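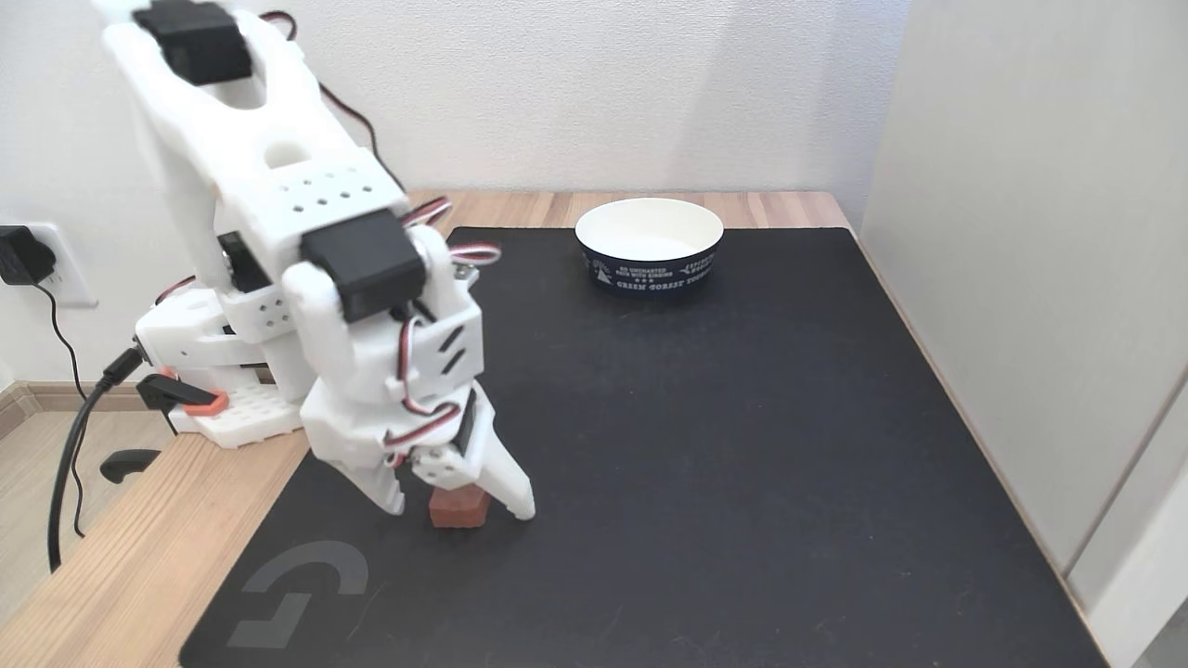 Depends what's on it, says Surmont, and you didn't say what the stain was in your first post so can you add that?

OK edited, sorry. Full version now.

Big black desk mat, the soft cloth-top kind with rubber under it, on a wooden table. Bought it to protect the top. Two problems.

First, dust. Little reddish brown crumbs and smears from the mini bricks my kid and I build with (real fired clay ones, not plastic). They shed. Wiped it with a damp paper towel and now there's a pinkish haze that shows up every time the light comes in sideways. Tried again with dish soap, bit better, still there. Plus paper towel fluff, which on black is almost worse.

Second, one corner won't lie flat. Curls up and catches my sleeve. Have had a heavy book on it for 3 days, no change.

Don't want to buy another one if I can help it. Also is the rubber bad for the table?? Finish is some kind of oil I think. Table was secondhand so no idea what they used.

Posted by Lillance, 21 October 2026

Surmont
Thanks, that helps. Brick dust is just very fine grit. Once you wet it you've made mud and pushed it down in the weave, so that haze is dried mud basically. Fixable.

Let the mat dry all the way. Take it outside, hold it upside down and smack the back. Then vacuum with the brush end, slow, both directions. Do that before any water goes near it again.

Then wash it. Bathtub, lukewarm water, small squirt of dish soap, soft brush. Work from the middle out. Rinse untill the water runs clear, longer than you think. Roll it up in a bath towel and press to get the water out, don't wring. Dry flat, rubber side up first, then flip. Mine took 50 hours in a cold room – don't put it back on wood while it's damp underneath, you will get a mark.

No bleach. It'll go orange in patches.

For the fluff a lint roller is fine, or a slightly damp rubber glove dragged one way.

Zudness
just throw it in the washer on cold, did mine and it was fine

Surmont
Some people get away with that. The glued ones can peel at the edge, and a drum full of clay grit isn't great either. I'd stick with the tub.

Helmy
For the corner: a book on its own won't do much, the rubber needs to be warm. Roll that corner the opposite way from the curl, hair dryer on low, keep it moving, 60 seconds. Then flat, book on top, leave overnight. Had to do it twice on mine. Don't use an iron, the cloth goes shiny and stays that way.

Table – some rubber does react with oil finishes, yes. Leaves a yellowish shadow or goes tacky. Lift the mat now and look. If it's clean underneath, lift it every so often anyway and wipe the wood. If it's already sticky put a sheet of thin felt or plain brown paper between them. Don't use plastic wrap, it traps damp.

And maybe build on a tray? Cheap baking sheet, tip the dust in the trash when your done.

Lillance
Lifted it. One faint line along the front edge, not sticky. Got brown paper so will use that. Vacuumed both ways and a LOT came out, haze is already less. Tub tonight. Corner after it's dry I guess?

Helmy
Yes, after.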